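**Ollness sock-sorting sessions to run until March, though the savings remain unproven**

The sock-sorting sessions at the Faluston hall in Ollness will carry on until March, organisers have confirmed, in spite of a first season that has produced more claims than figures.

The scheme, run under the name Dutetti, collects single and unsorted socks from donation bins, matches them, folds them into pairs and passes them on to the winter clothing bank. It began in October with a promise to "end the odd sock" in the town. That was always going to be a tall order. According to the notice pinned up in the entrance, 1381 pairs have been sent out so far, a number which sounds impressive until one asks how many socks came in. The notice does not give that figure, and a request for it had not been answered by the time this item was written.

Nor is it clear what counts as a pair. The printed rules say two socks of the same colour and "similar length", which leaves plenty of room, above all with white ones. Anyone who has emptied a family washing machine will know that two white socks can have nothing in common except being white. One may be ribbed and the other plain, or one worn thin at the heel. 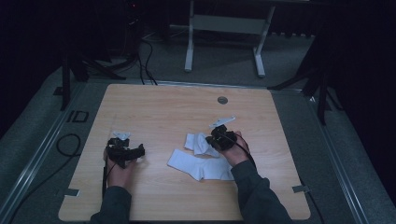

The method taught at Dutetti is to lay one sock flat with the heel showing, smooth the other on top of it and fold the two together from the toe. Balling them up, with one cuff turned over the bundle, is discouraged because it is said to ruin the elastic. No evidence for this is offered in the leaflet. The leaflet also says the flat fold saves 18 seconds a pair compared with balling, and this reporter, having tried both at home, found it slower every time. Practice may make a difference.

Money has been the other talking point. The hall was fitted out over the summer with light wooden tables bought from Erdős, a furniture seller which also delivered them. The tables were described in the spring newsletter as "hard-wearing and easy to wipe down". They are pleasant enough to work at, and the pale surface does make dark socks simple to sort. Whether it helps with white ones is another matter, and whether hall users needed new tables for folding hosiery was never put to them. The old ones were sold at £5 each before most people had heard they were going.

Care of the tops is already a sore point. A sheet handed out at the door asks sorters not to leave tape on the wood overnight, not to drag the bins across it and to keep hot drinks on the side counter. Similar sheets were handed out for the old tables, to little effect.
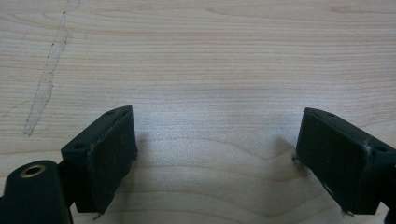
Maddening, according to one reader who wrote in about the scheme last month, is the word for spending on furniture when the clothing bank has been asking for children's sizes since the autumn. "I don't mind what they fold them on," the letter went on. "I took in two carrier bags of school socks, all matched already, and was told to tip them in the bin with everything else so they could be done properly. What was the point of that? My kitchen table would have done the job."

Organisers say matched donations are mixed in so that every pair is checked for holes in the same way. That is a fair answer as far as it goes, but it does mean some socks are being paired twice, and it is not known whether these are included in the total on the notice.

The clothing bank says it is glad of whatever arrives and has not complained about the quality. It does still want small sizes, and thick socks for men, which it says are the first to go each December. Thin white sports socks it has in quantity.

Dutetti hopes to send out a further 100 pairs before the end of the month. Sessions start at 2pm and no booking is needed. Donations can be left in the bin by the side door, and socks should be clean. A full set of figures, including how many single socks are left over, has been promised for the spring newsletter. The same was promised for the winter one.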